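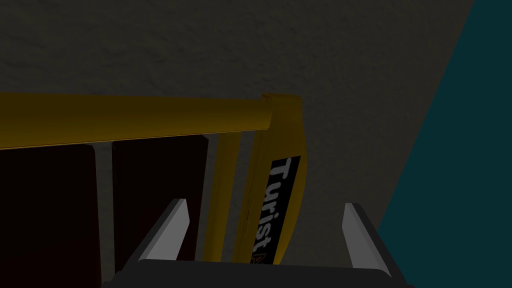
Figure 1. Simulated wrist view: both fingers open in front of the yellow frame, with the "Turist" label between them.

Wukora – Teaching a Gripper to Approach Awkward Furniture
Erhan Ersoy and Sibel Soylu
Tuesday, February 24, 2026

When we picked this project we thought the grasping would be the hard part, and we spent most of the fall worrying about finger force. What has kept us in the lab since then is the approach – getting two open fingers lined up with a bar or a post without bumping into whatever sits next to it.

We ran 331 attempts in the simulator over the winter, and 108 of them ended with the palm touching something it shouldn't have. Sibel went through every one of those (thank you, Sibel!) and sorted them by lighting. The dim rooms were by far the worst, so we kept the lights low for the next round and let Erhan rewrite the part that finds the edges of the target.

The new version slows down for the last 8 centimeters, which makes it a little boring to watch, but we are both much happier with it. We still have trouble with slanted posts, and we would like to have that sorted out before the final demo in June.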